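Section 10: Moving Your Direct Deposit and Automatic Payments

You have opened a Nitcombe checking account and, with any luck, the card has reached you in one piece. Your old bank still has your paycheck, your rent, your gym and a magazine you stopped reading in July. This section gets them out.

Before you start

Keep both accounts open until step 9. People skip this line, close the old account in a burst of good feeling, and then call us about a bounced electric bill.

You will need:
Your last 3 statements from the old bank
Your new routing and account numbers (Profile, then Account Details)
A quiet hour and something to drink

Part A: Direct deposit

1. Sign in and open Move Money. Choose Switch Kit.

2. Tap Deposit Form. Your name and account numbers are already filled in. Check them anyway.

3. Enter your employer's legal name, as printed on your pay stub. What everyone calls the place at lunch will not do.

4. Choose Full Paycheck or Split. If you choose Split, enter the dollar amount that should come to Nitcombe. The rest goes wherever it goes now.

5. Save the form and send it to payroll. Payroll departments move at their own speed, and we have no button for that.

Note: One or two paychecks may still land in the old account. Leave them there to cover bills you haven't moved yet.

Part B: Automatic payments

6. Go through your statements and mark every payment you did not make by hand. Look hard for the yearly ones. They hide between statements, so search your email for "renewal" as well.

7. In Switch Kit, tap Payment List and add each company you marked. Set the status to Not Moved.

8. Contact each company and give it your new details. When it confirms, change the status to Moved. A cheerful hold message is not a confirmation.

Caution: Changing a status in Payment List does not move the payment. It is a list. We have had letters about this — some of them long.

Caution: Payments charged to your old debit card need the new card number. Payments drawn from the old account need the routing and account numbers. Giving a company the wrong kind is the most popular mistake in this guide.

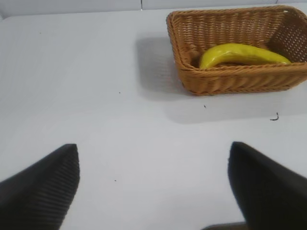 Part C: Closing the old account

9. Wait until every line in Payment List says Moved and one full statement cycle has gone by with no activity at the old bank. Interest of four cents counts as activity, annoyingly.

10. Transfer what is left, then ask the old bank to close the account and send you written proof. Keep the letter with your tax papers.

Note: Your old bank may offer you something to stay. Read the terms before you feel flattered.

If something goes wrong

A payment was taken twice: Contact the company first, then us. Have both statements in front of you.

Your paycheck is missing: Ask payroll which account number they used, and have them read it back one digit at a time.

The form shows error 152: Your session timed out. Sign in again. Your entries were saved up to the last screen you finished.

For anything else, send a message from the Help tab and mark it Switch Kit. It goes to Dalia Tahiri's team, who have seen worse.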